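Washing Small Things in a Basin on the Floor

In my first apartment in Ostero the kitchen sink was so small that one dinner plate was enough to fill it. I started to wash many things in a basin on the floor, the way my grandmother did it, and I continue to do so although now I have a normal sink. Some readers of this page asked me how I do it without making a lake in the room. I will try to write it in order, but I am sorry if I jump a little.

The basin

Take a shallow one. People buy a deep basin thinking it is more useful, but a deep basin full of water is too heavy to carry, and small parts disappear at the bottom under the foam. The walls should be as high as your hand is wide, more or less. A square basin is better than a round one for me. It stands well against a wall or a cabinet, and the corners are good for parking the things which need to soak longer.

If the basin is old and scratched, you can put a plastic sheet inside. I use the thick kind that is sold for painting work. Do not try to make it perfectly smooth, it will wrinkle anyway. Let it go up over the walls a little, and press it into the corners with your fingers before you pour the water. When you finish, you lift the sheet by two corners over the drain and the dirt goes with it. Rinse the sheet and hang it over the shower bar. One sheet serves me 2 months, and then I cut it for the shelf under the shoes.

Water close to you

I do not like to run to the tap with wet hands. Before starting I bring everything to the place, also the clean water for the rinsing. Large jugs with a handle are the best for this. Fill them in the bathtub if they do not go under your kitchen tap.

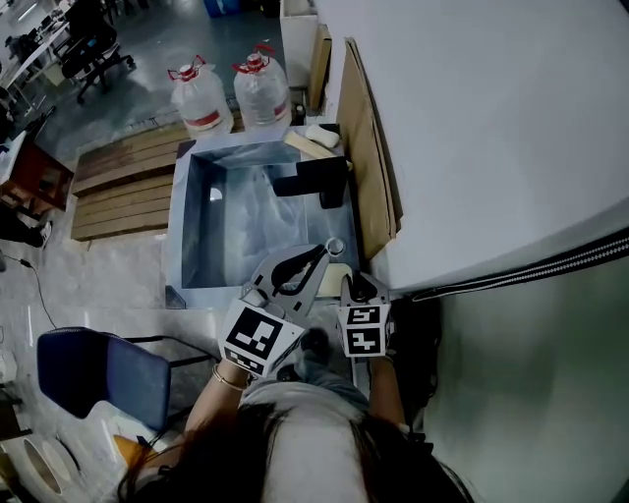
Every thing in this kind of washing must have its place, or you will be looking for the soap with foam up to the elbows. I keep nothing slippery in the water if I am not using it at the moment. Soap which lies in the basin becomes soft like butter and half of it is lost. The far rim is a good shelf for it, and in the photo you see the white bar of soap up there beside the cream-colored block, with the two jugs with red caps standing on the floor behind, easy to reach but not in the way of the elbows. If your basin has a thin rim, put a saucer on the floor for the soap.

The order of washing

I begin with the cleanest things and finish with the greasy ones, so the water stays good for a longer time. Lids, rings and other light parts go first. Metal brackets and hooks from the kitchen wall go after them, and I wash them one by one, never in a heap, because they scratch each other. For the inside corner of a bracket I fold the sponge in two and push it with the thumb. An old toothbrush is also fine.

Rubber rings from jars should not stay in hot water for a long time. Warm water, a little soap, rinse, and then dry flat on a towel. I lost all the rings of my Cassim jars this way, when I left them overnight in very hot water, and a new set was not easy to find.

The floor

If you have a wooden floor, put a towel under the basin before you fill it. Folded newspaper also works, but the ink can stay on light wood. A piece of cardboard is good for the side where the furniture is, so the splashes do not go on the doors. Change it when it becomes wavy.

A slatted wooden board on the floor is very useful for putting washed things to drip. My neighbor has a bathroom mat of this kind from Allutholm and uses it only for pots. Stand it up on its side afterwards, otherwise the underside becomes black in the winter months.

Emptying

Do not carry the full basin. I take out the water with a small saucepan until it is half empty, and only then I lift it, with bent knees and a straight back. In the summer the rinsing water without soap goes to the plants on the balcony.

Then wring the sponge well and let it stand on its narrow side. It dries faster like this and does not get the bad smell.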